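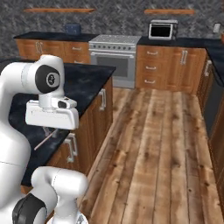

The Long Way Round to Supper

My grandmother kept her kitchen table under the window, and for most of my childhood I believed that every important decision in the world was made at it. Wills were argued over there, and school shoes, and whether Uncle Emrys should be allowed to keep ferrets. When the house was sold I asked for the table before I asked for anything else, and I have been writing about kitchens, on and off, ever since.

So when Sioned Mathias invited me to spend a week in August at her farmhouse above Stundirwood, I packed far too many jumpers and went. The oldest part of the house dates from 1651, and the kitchen has been moved three times since then, always (she told me, pouring the first of a great many cups of tea) towards the light. You can still see the old hearth in what is now the boot room, with a row of wellingtons standing where the bread must once have been baked.

Sioned took the place on in 2000, when the roof let in the rain and the only working tap was in the yard. She cooked on a camping stove for the first winter and got rather good at it. Her leek and barley soup comes from those months, and she still makes it in the same dented pot, though there is a perfectly handsome range beside it now.

Supper is at 8, and it is never for fewer people than she has chairs. On my second evening her neighbour Rizwan Rana came up the lane with a dish of lamb and apricots wrapped in two towels, and the pair of them fell straight into what I gathered was an old argument about salt. Rizwan holds that it should go in early and be left alone. Sioned adds hers in pinches right up until the plates are out, tasting as she goes, and I'm afraid I took her side, mostly on account of the soup.

She writes everything down, too. There are 197 recipes in her green notebook, some no more than a line long, and the margins are full of who came and what they thought of it. "Too sweet for Dad," says one, beside a plum tart. I copied that one out to take home, and made it last night on my grandmother's table with half the sugar.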